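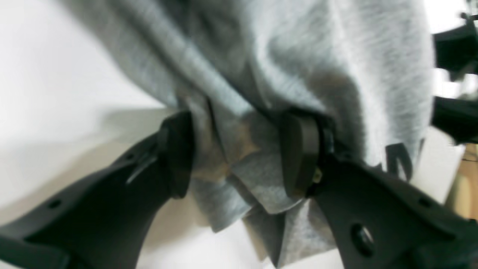
# Can a Robot Do Your Laundry? Don't Throw Out the Basket Yet

You have probably seen a video of a robot folding clothes. Soft music plays, the robot picks up a shirt, and a neat square lands on the pile. Wow, right?

Well, maybe. Videos can be sped up. They can also leave out the tries that went wrong. So when somebody tells you a robot can do a chore, it's fair to ask a few nosy questions.

We asked ours at the Verer workshop, a shared space where people bring projects that are too big or too messy for the kitchen. Annelore Seidel and Hollis Delacroix are building a laundry robot there. They named it Flalik. It has been "almost ready" since April.

## Why is cloth so hard?

Think about a coffee mug. Pick it up, turn it over, put it down. It's still shaped like a mug. A robot that knows the shape of a mug has a pretty good idea where the handle will be.

Now grab a sweatshirt and drop it on your bed. Do it again. Did it land the same way? You could drop it 1,000 times and never get the same heap twice. Sleeves hide under the front. The neck hole looks like a fold, and folds look like neck holes.

People sort this out by feel. You rub the cloth between your fingers and you know if you have one layer or two. Flalik can't do that. It has two black fingers with a pad at each tip, and the pads squeeze together. When they close on gray knit cloth, the cloth bunches up tight between them and hangs down in crumpled folds below. Is that a sleeve in there? The bottom edge? Both? Good luck telling from the bunch!

## What does the robot see?

Flalik has a small camera near its fingers, so it gets a close look at whatever it grabs. Close isn't always helpful. Try holding a shirt right up to your nose and finding the collar. If there are letters printed on the cloth, a fold can swallow half of them, and the rest go blurry.

Annelore thinks a better camera would fix this. Hollis thinks a better program would. We think they might both be guessing.

## So does it work?

We asked for a number, and they gave us one. In their last test, Flalik tried to pick up a piece of clothing and fold it 46 times. It made 3 folds that Hollis was willing to call folds. We saw one of those. We would call it a lump.

Picking things up goes much better than folding, and that is worth knowing. "Holding a shirt" and "folding a shirt" are two different jobs, even if an ad makes them sound like one.

## Be a robot yourself

You need a sweatshirt and a table.

1. Tape your fingers together so each hand is a mitten, then put one hand behind your back.
2. Drop the sweatshirt in a heap.
3. Close your eyes and pinch it once, using only your thumb and your mitten.
4. Lift. Keep your eyes shut and guess which part you're holding.
5. Open your eyes and check.

Now try to fold it that way. Ask a grown-up to time you.

## Questions to ask about any robot video

- Was it sped up?
- How many tries did it take?
- Was a person steering the robot from off camera?
- Would it work on *your* shirt, or only on that one?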